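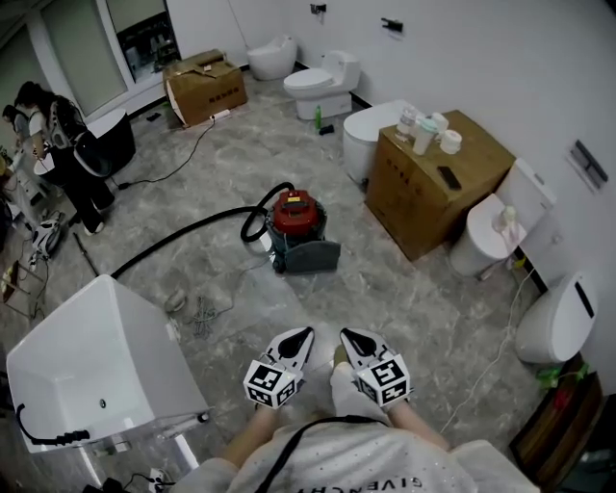
White rectangular freestanding bath with a glossy interior, on a grey marble-patterned showroom floor

How to look round a bathroom showroom without buying the wrong bath

Freestanding baths sell themselves in showrooms. The floor is wide, the ceiling is high, and every tub looks smaller than it will at home. I fitted bathrooms for years before I started writing about them, and I still don't trust my own eye in a shop. So measure first and admire later.

Before you go

Draw your bathroom on squared paper. Mark the door and which way it swings, the window, the soil pipe and the radiator. Leave 64 cm clear on the side where you climb in. The brochures will tell you less is fine. Try it with a laundry basket under one arm.

Then measure the stairs and landing. A rigid bath doesn't bend round a newel post, whatever the delivery firm said on the phone.

In the showroom

1. Take your shoes off and get in. If they won't let you, ask yourself why you'd pay for a seat you haven't sat in. Straight-sided rectangular baths look smart, but some have an end so upright you may as well be in a dining chair.

2. Find the overflow and the waste. See where they sit and whether your elbow or hip ends up against them. Chrome looks lovely under shop lights. Ask what the finish is over, and what a replacement costs.

3. Look at the bottom edge. There has to be some way to get at the trap once the bath is in place. "It never needs touching" is not an answer.

4. Run your hand over the inside. High gloss shows limescale less than matt in my experience, though the Menditz leaflet I was handed claims the opposite. Ask for a sample offcut and leave it by your kitchen tap for a month.

5. Ask for the filled weight in writing. The Van Wijk I priced up in January holds 200 litres, so that's 200 kg of water before you add the tub or yourself. On an old timber floor, get someone to check the joists.

About two-tone baths

Black outside and white inside is popular again. Black shows dust and dried splashes, and you'll be wiping it a good deal more often than the salesman suggests. If you like it, fine, but buy it knowing that.

The price on the ticket

The Cenitz I was shown was 3549, which sounded final. The tap was extra, the waste was extra and delivery upstairs was another 120. Ask for one figure with everything in it, then ask what happens if it arrives chipped. Clarnmont wanted damage reported by noon the next day, which is no use if your fitter is coming a fortnight later. Open the crate on the drive.

My old workmate Ebbe Öberg swears by marking the bath out on the bathroom floor with masking tape and living with it for a week. I thought it was daft until I stubbed my toe on where a bath would have been. Use low-tack tape on vinyl or it'll lift the surface.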